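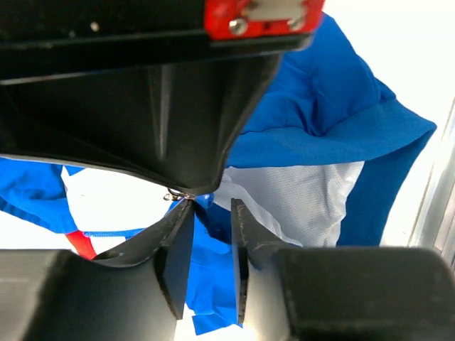
Ornach Household Fabric, White and Blue

Sold by the meter or by the roll
Item 500
Stock updated May 1, 2019

Ornach is our cotton fabric for the house. Customers buy it for kitchen towels, table covers, cushion covers, simple curtains and the lining of baskets. It is offered in white and blue, and these are the only colors we keep all the year. We were asked many times for red and for green, and we made green once, but it stayed on the shelf for two winters, so we returned to what people really buy.

The fabric is made for us by the weaving shop Ouali, with which we have worked from the first season of our store. Sanaa Mahrous checks every delivery when it comes to Grundau. She opens the rolls on the long table and marks the weak places with a thread at the side. If there is a marked place inside the length you ordered, we give you extra length for it and you do not pay for this part.

Details

Material: cotton, no synthetic fiber
Colors: white and blue
Sold as: cut length, or full roll
Smallest order: one meter
Largest cut in one piece: 6 meters (for longer pieces please order a roll)
Finish: washed one time before sale, not starched
Edges: woven edge on both long sides, cut edge on the short sides

Feel and weight

It is a middle fabric. For a summer shirt it is too heavy, and for a chair seat it is too light. On a table it lies well after the first ironing. When it is new you will find it a little stiff in the hand, and this changes with washing. My own kitchen towels from this fabric are in use for several years and they became much softer than on the day I sewed them.

Please do not order it for upholstery. We had some customers who tried, and the seats became thin at the front side quite fast. For chairs and benches we have the heavier quality Bretport, which you find on its own page.

Washing and care

Wash it before you cut it. We wash it once already, but it can still become shorter by a small amount in your machine, mostly in the length. Wash the blue separately from your light clothes the first two times. After that it can go together with everything else.

Warm water is enough for normal use. You can wash it hotter if there is oil on it, but then the blue will be paler with time. Do not use bleach. Iron it from the back side while it is still a bit damp.

Small folds from the transport are normal. They go away with steam. If the package was in storage for a long time, hang the fabric overnight before you iron it.

Sewing notes from Iman Younis

Use a universal needle and ordinary cotton thread. A white thread is good on both colors if you do not mind to see the stitches on the blue, and I like to see them. The cut edge opens easily, so please finish it with a zigzag on the same day. For a towel I fold the hem twice and press it before sewing. For corners, cut away the small triangle inside or your machine will have to climb over too many layers.

If you want to put a hanging loop, take a strip from the woven edge. It is stronger than a folded strip and you have less work.

Ordering

Write in the order form how many meters you need and in which color. We cut by hand and we do not take back cut fabric, except when the mistake is ours. Full rolls can be returned if the paper band is closed.

A free sample can be sent to you, one for each color. The colors on a screen are never exactly the same as in daylight, and I ask you to take a sample when the fabric must match something you already have at home.

Orders for schools, guest houses and small workshops are answered by Firdevs Gezer. Ouali can weave up to 3000 meters for us in one season, and in November a good part of this is usually reserved. For orders above 1000 meters, please write early.

Questions from customers

Are the white and the blue the same thickness?
Yes, it is the same yarn and the same weave. The blue can feel slightly fuller before the first wash because of the dye.

Can it be used for bread bags?
Yes. Wash it first without softener.

Do you sew to measure?
Only straight hems. Kianoush Rashti does this work on Wednesdays, and it adds one week to your order.

Can I collect from the store?
Yes, at the side entrance in Grundau, after you receive our message that your piece is cut.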